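Planning Equipment Purchases for a Small Automation Lab
Unit 3 handout, January 2018
Instructor: Clementina Barros

Start with the task, then the cell, then the arms. Most over-budget requests we see at Noston were written in the opposite order. Our running case this term is cloth handling with two small arms.

1. What the cell includes

A quote for "two arms" covers only part of what has to be paid for. List the table, the walls, the rails, the lighting, the wiring and the containers as separate lines, even when a line is small. 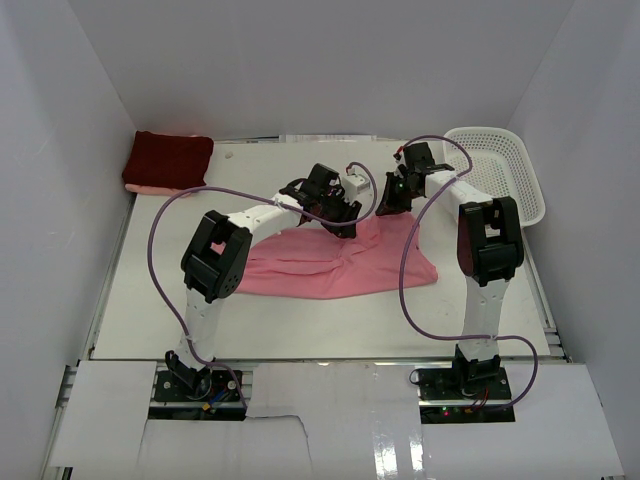
Figure 3.1. Two-arm cell with white walls, cloth at center and basket at back right.

Cables deserve their own line. Measure them with the arm at full reach, and add slack for the loop. In last July's plan, Adi Saragih allowed $77 for cables and connectors and had to raise it to $169.

2. Wear parts

Fingers are the parts that touch everything, so treat them as consumables. Ask the supplier for the price of a single pair and the price of a set, and ask how long delivery takes.
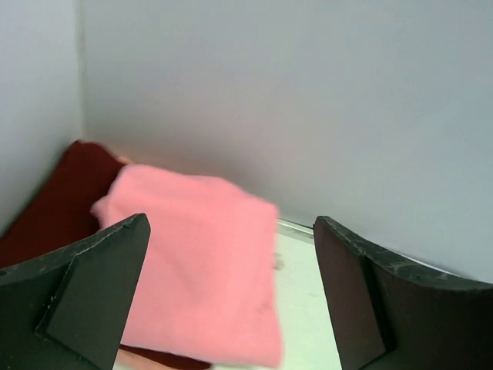
Write down the delivery time next to the price. A cheap pair that takes six weeks to arrive can cost more in idle hours than a local part. Our two quotes for a year of spare fingers were $274 from Clostance and $238 from Wallero, shipping not included in either.

3. Matching the gripper to the work

Soft goods bunch up and fold over themselves. Before ordering, test with the thinnest and the thickest item on your task list.
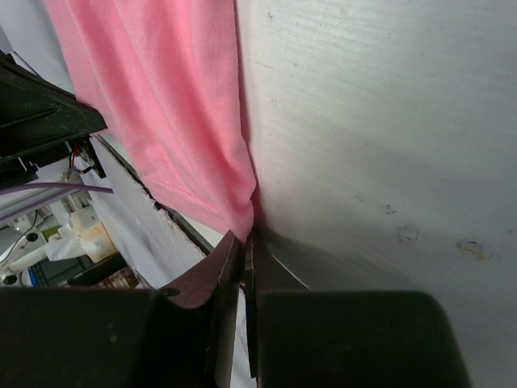

Figure 3.2. Pink knit fabric pinched between two gripper fingers.

Record the finger shape used in each test. If you change it later, repeat the test.

4. Work area

Lay the largest item out flat and measure it. Then add room for both arms and for whatever holds the finished items.

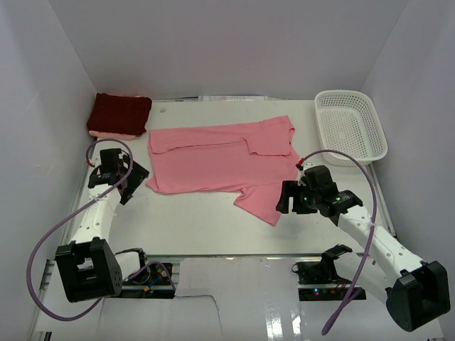 Figure 3.3. Partly folded short-sleeved shirt, with towel and basket along the back of the table.

For Thursday: fill in the Ngui worksheet for your own task. Bring two quotes for each wear part. Leave the contingency line blank, as we will work it out in class.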